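Washing bed sheets in hard water, they become stiff and gray

Asked by Valentin Wyss, January 2018
Category: Home, Laundry

Hello to all. I moved to Trevville for work and since then I have a problem with my bed sheets. In my old apartment they came out soft. Now they come out like cardboard, and the light ones get a gray color after a few washes. I use the same powder as before and the same program, 60 degrees, with softener. I have paid 14 dollars for a more expensive powder and I do not see any difference. My neighbor told me the water in this town is very hard. Is it the water, or is it the machine? The machine came with the apartment and I do not know how old it is. I dry everything on a rack in the bedroom. I would like not to buy new sheets, I have good cotton ones from my mother.

Thank you in advance.

3 answers

Answer from Arvo Kettunen

Hello Valentin. I had the same trouble when I came to Niltthorpe, where the water is also hard, so I can tell you what I did.

First, look on the website of your water supplier. They must publish the hardness. In my street it was 296 mg per liter, and this is already counted as very hard. If your number is similar, then the water is the main reason. The minerals stay in the cloth, and they also hold a part of the powder, so you have both together in the sheet. This makes it stiff.

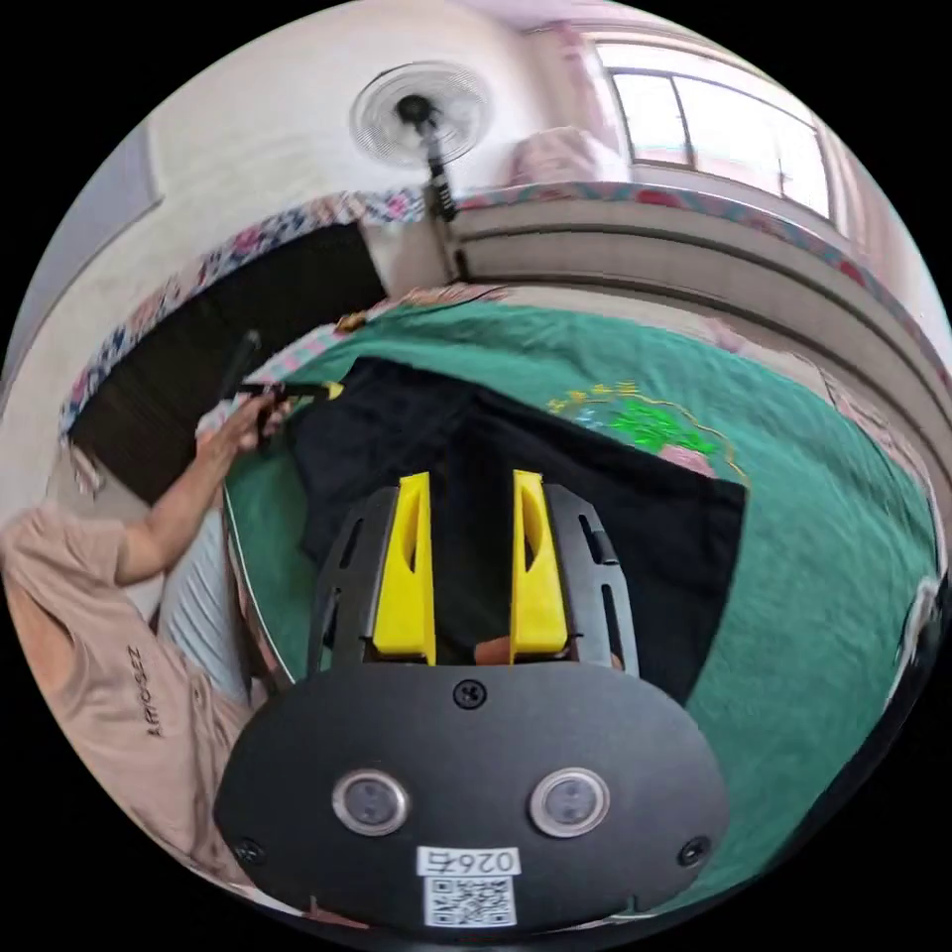 How much powder should I use when the water is hard?

Take the amount that is printed on the box for hard water, normally it is the last column of the table. Many people look only at the first column. If you use too little, the dirt goes back in the cloth and you get the gray color.

Then please stop with the softener for one month. It covers the cotton with a thin layer and the sheets take less water after that. I put washing soda in the drum with the powder, two spoons for a full load. Do not use it for wool or silk.

For the sheets that are already gray, I did one time a long soak in warm water with washing soda, overnight in the bathtub, and then a normal wash without any powder. You will be surprised what color the water has. Two of my sheets came back almost white, the third one stayed a little gray and I use it now for the guest bed.

About the machine: open the small drawer and look for white crust. If there is crust, run it empty at the hottest program with citric acid. Do not mix the acid with bleach, never.

Also do not fill the drum so full. One double sheet and the pillow covers is enough for a small machine.

14 people found this helpful

Answer from Clulon

Buy a dryer, problem solved. On a rack they will always be stiff.

Answer from Lý

I do not agree with the answer before mine, a dryer costs a lot and not everybody has the place for it. Shake the sheets strongly before you hang them, and again when they are half dry. It helps more than I expected. You can also choose the extra rinse if your machine has this button. The spin speed is maybe important too, mine goes to 600 only and the sheets are heavy when I take them out, so they dry slowly and get hard.

I have tried vinegar in the softener drawer. It works for me, but I read that it can be bad for the rubber parts, so I do it only sometimes.

Comment from Valentin Wyss

Thank you Arvo and Lý. I looked in the drawer and there is a lot of crust. I will buy the citric acid and write again when I have washed.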